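Budget for the Bin, Too

Every spring I sit down with a spreadsheet and try to guess what our small robotics group will need over the coming year, and every spring I get the same part of it wrong. The arm is easy. Somebody sends a quote, the quote has a number at the bottom, and the number goes into a cell where everyone can see it and wince. What I always fail to plan for is the stuff the arm reaches into, rests on, gets clamped beside and bumps against all day long.

I have been thinking about this since June, when we put in our request for the second station at Trurnau. The form we use has a line for "principal equipment" and a line for "other," and I would bet a good lunch that most people spend nine tenths of their worry on the first and fill in the second just before they go home. I certainly did. I wrote 300 dollars under "other" and felt rather generous about it, as if I had tucked a little extra into a birthday card.

By the end of the summer we had spent 2386 dollars on things that belonged on that second line. None of it was foolish. There was a work table that didn't rock, a spare set of cables, fingertip pads, sheet metal, lighting, a second round of blocks and brackets to practice on, and a quite shocking amount of tape. Shipping alone came to 127 dollars, and I had written down nothing at all for shipping, which at my age is hard to excuse.

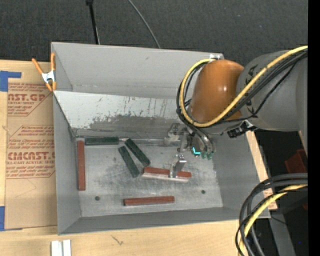 Now, I know how a purchasing office sees this, and I have a good deal of sympathy. A metal bin, a few colored blocks and an orange spring clamp don't look like capital investment. They look like something you could bring from your garage, and in plenty of labs that is just what happens. The trouble is that the robot spends its whole working life with those humble things. If the bin shifts a little between morning and afternoon, you can lose the afternoon wondering what has gone wrong with your program. I have lost several that way, and I was paid for every one of them, though no line in the budget says so.

So my first plea is a simple one. When you price a robot, price the place where it will work at the same time, on the same page, and let the person signing see the two numbers together. Our neighbors on the Buchanan project have done this for a couple of years. Their requests look bigger than ours on paper and, to my great annoyance, they hardly ever go back to ask for more.

My second plea is gentler, and goes the other way. Please don't buy the finished version of everything on day one! When we were starting out we nearly ordered a complete enclosed work cell from a supplier called Rasura, with fitted trays and a lovely drawing to go with it. It would have been handsome. It would also have fixed in place a dozen decisions we weren't ready to make, such as how deep the bin should be and how steeply its walls should slope. Those are things you learn with a clamp and a piece of tape, moving the walls a little and trying again - and a dented bin you're willing to drill a hole in will teach you more in a month than a pretty one you're afraid to scratch.

People sometimes take this as an argument for being cheap. I don't mean it that way at all. Rough equipment costs money too, and it wears out, and somebody has to have the hours to rebuild it. I would just like us to write those hours and those dollars down in advance, under their proper names, and stop pretending they will come out of the air.

For the Skaline station, next on our list, I have set aside 10 percent of the price of the arm for the table, the bin and the parts, with freight on its own line. I have also asked for a small sum to be left unassigned until the station has been running for a season. That last item got a raised eyebrow, and I expect I'll have to defend it again before the form is signed. I have my receipts from the summer in a folder, and I plan to bring the whole folder with me.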